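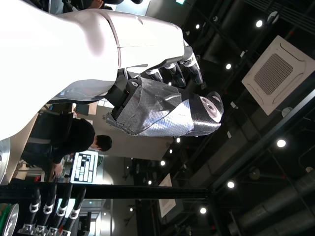
Workshop > Projects > Arm bench > Notebook

Search the notebook Go

August, two-hand setup, entry 5

Started at 9:40, finished a little before lunch. The goal for this session was small: the right hand takes a can by itself and keeps hold of it until I say release. The left hand is powered but it has no task yet. I keep it away from the box in software, with a limit on the shoulder.

First I changed the grip file. The old one was written for the Osagie foam blocks, and foam forgives everything. A can does not. I made the closing slower in the last part and put the thumb force limit down to 174 in the Vovum controller (these are raw units, I still have not found how they convert to newtons). With the old value of 700 I dented two cans last month, and one of them was full. The floor was sticky for a long time.

Then the thumb offset. After each power cycle the thumb encoder comes back with a different zero, so I read it again and wrote it in the config by hand. Today it is 3438. Please do not copy this number from the notebook, read it fresh every time.

Second topic was the tape. There is silver tape on the arm segment, and the tape has creases. I want to know if the creases become a problem when the elbow bends far, because a fold can catch on the bracket. I moved the joint by hand through the whole range with the motors off and listened. I heard nothing rubbing. I still do not like it as a long-term solution and I would prefer a sleeve with a zipper, so that we can reach the screws without cutting.
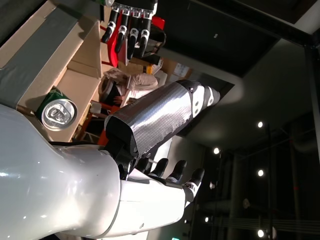

The Tismont people do not agree with me about the sleeve. Their answer came in the group chat while I was still at the bench: a sleeve moves, tape does not, and if a sleeve slides down to the wrist during a fast motion we will lose more than one morning. They also wrote that they change the tape every few weeks and it takes them less time than making coffee. I accept this for now. But I will write the date on the tape when I change it, so we have a record.

Camera calibration: I did it again with the checkered marker. The result was better after I turned off one row of ceiling spots, the reflections on the white shells were confusing the detector. I should find which switch it is and put a label on it.

Order for the can test, so that I can repeat it the same way:

1. Box open on the black table, tape side to the front.
2. One can lying in the box, one can upright on the table next to it.
3. Load the new grip file and check that the Draturness logger is recording before the hand moves.
4. Close the fingers first, then the thumb. Wait until the current is flat. 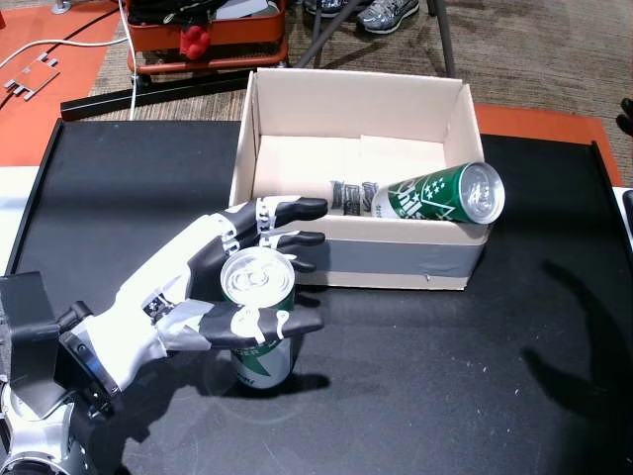

5. Release with the thumb first. If the fingers open first, the can tips to the side.
6. Save the log with the offset in the file name.

Still open: the little finger closes later than the others and I do not know if it is the tendon or the timing. I will swap the two cables next time and see if the delay moves with the cable. Also order more white tape for the joints, the roll is almost finished.

Questions about the bench: write in the workshop channel | © Arm bench notebook | Back to top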